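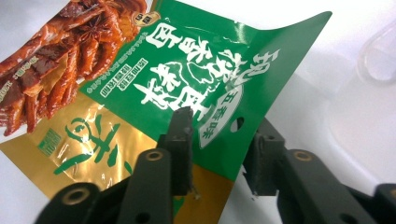 Packaging Automation, Unit 6
Handout: Reading a product offer for a hand-held gripper kit
Instructor: Vaida Jaunzems

Bring this sheet to the lab along with the Bresora data sheet from Unit 5. We will use both.

What the kit is

The Bresora hand kit is sold by Prindura as a two-finger gripper on a handle, with a camera mounted on it. A person holds it and does the task by hand. The recordings are then used to teach a robot arm fitted with the same fingers. The seller's main claim is that you can collect grasps on the packing floor without stopping the line.

What is in the offer

Starter set: one handle, one pair of fingers, camera mount, carry case. 600 euros.
Spare finger pair: 46 euros.
Recording software, one seat, one year: 195 euros.
Camera: not included in the starter set. Read the small print on page 2 of the offer.

Shipping is quoted from the Tultonau warehouse and is not part of the prices above.

Why we test on pouches

Most sellers show their grippers on boxes and cans. Those are easy. A snack pouch bends, its film is shiny, and its outline changes when you squeeze it. The five-spice meat pouch is a good test item for three reasons.

1. Glare. Green and gold film throws bright streaks back at the camera. A vision system may take a streak for an edge.
2. Grip point. With the fingers low on the pouch, the top can swing and the print ends up at a slant. Any label reader further down the line has to cope with that.
3. The hang hole. A pad that closes near the hole has less film to hold. Note where your pads land.

Finger wear

Look at the tips before you start. Rough or chipped edges matter on thin film. The offer says nothing about how long a pair should last, so ask. Arūnas Lepik ran 232 grasps on one pair in the Krūmiņa lab and his log sheet is in the course folder. Write down tip condition at the start and end of your own session.

Questions to put to the seller

Are the pads sold apart from the fingers?
Does the yearly software fee cover updates?
Can recordings be exported without a paid seat?
What is the return period on an opened kit?

For next time

Write one page: would you buy the starter set for a small snack packer? Give the full first-year cost, with one spare finger pair. Leave shipping out. Send it to Dalia Luik by noon the day before the lab.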